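Inicio | Enseñanzas | Entrevistas | Retiros | Biblioteca | Contacto

Elfriede Ostermann: «La postración se aprende con las rodillas» 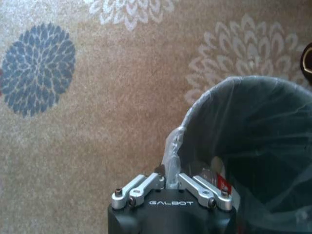

Última modificación de esta página: enero, 18:40 h

Elfriede Ostermann lleva media vida practicando dentro de la tradición tibetana y dirige desde hace tiempo el grupo de estudio de Trarnbridge. Hablamos con ella sobre las prácticas preliminares, el ngöndro, y en concreto sobre las postraciones, la parte que más dudas despierta entre quienes empiezan. La conversación tuvo lugar después de la sesión de la mañana, con Anum Soomro, que coordina los retiros de Dromingate, sentada con nosotros y añadiendo algún comentario.

Ostermann empezó tarde y sin mucha convicción. «Mi primer maestro me dijo que hiciera postraciones y yo le pregunté si podía cambiarlas por algo de lectura. Se rió y no me contestó. Al día siguiente volvió a decirme lo mismo.» Tardó 6 años en terminar la acumulación tradicional, con interrupciones largas. Durante un tiempo hacía 300 al día; después de una lesión de hombro bajó mucho el ritmo.

Preguntada por el sentido de la práctica, responde que conviene empezar por lo que se recita. «Cada postración va con el refugio en el Buda, el Dharma y la Sangha. Las manos se llevan a la coronilla, a la garganta y al corazón, y eso corresponde al cuerpo, la palabra y la mente. Luego se baja al suelo. Si uno se olvida de la recitación, está haciendo gimnasia, que tampoco es mala, pero para eso hay otros sitios.»

En su grupo se enseñan las dos formas, la corta y la larga. En la corta se apoyan en el suelo las rodillas, las manos y la frente. En la larga el cuerpo se extiende por completo. «A los nuevos les pido la corta durante unos meses. Hay gente que quiere la larga desde el primer día y a la semana no puede subir escaleras.»

Soomro interviene aquí para hablar de las personas mayores o con problemas de espalda. En Dromingate se les propone hacer el gesto de las manos de pie o sentadas y visualizar el resto. «Preguntamos siempre antes a la maestra o al maestro de cada persona – no es algo que decidamos nosotros», explica. Ostermann está de acuerdo y añade que ella misma practicó así casi un invierno.

La visualización es, según ambas, lo más difícil de sostener. El campo de refugio se describe en los textos como un gran árbol con el linaje, los budas, los bodhisattvas y los protectores en sus ramas. «Al principio yo veía una mancha», cuenta Ostermann. «Mi maestro me dijo que pusiera una sola figura y que confiara en que los demás estaban. Con eso trabajé mucho tiempo.»

Sobre llevar la cuenta tiene una opinión bastante firme. Usa un mala y una libreta, y apunta el total al final de cada sesión. Una vez perdió la libreta en un viaje, y con ella el registro de 4000 postraciones. «Las volví a hacer. Me enfadé dos días y luego las hice. Del enfado sí aprendí algo.»

También habló de la dedicación de méritos, que a su juicio se despacha con demasiada prisa. En Trarnbridge se recita despacio, primero en tibetano y después en traducción, y nadie recoge su cojín hasta que termina. La versión que usan la revisaron entre varios practicantes y todavía discuten dos versos.

A quien quiera empezar le recomienda buscar instrucción directa y no fijarse plazos. «Que haga siete por la mañana y siete por la noche. Si dentro de un año sigue haciéndolas, ya hablaremos de números.»

El grupo retomará en primavera el estudio del texto del refugio. Las sesiones de práctica siguen abiertas a principiantes.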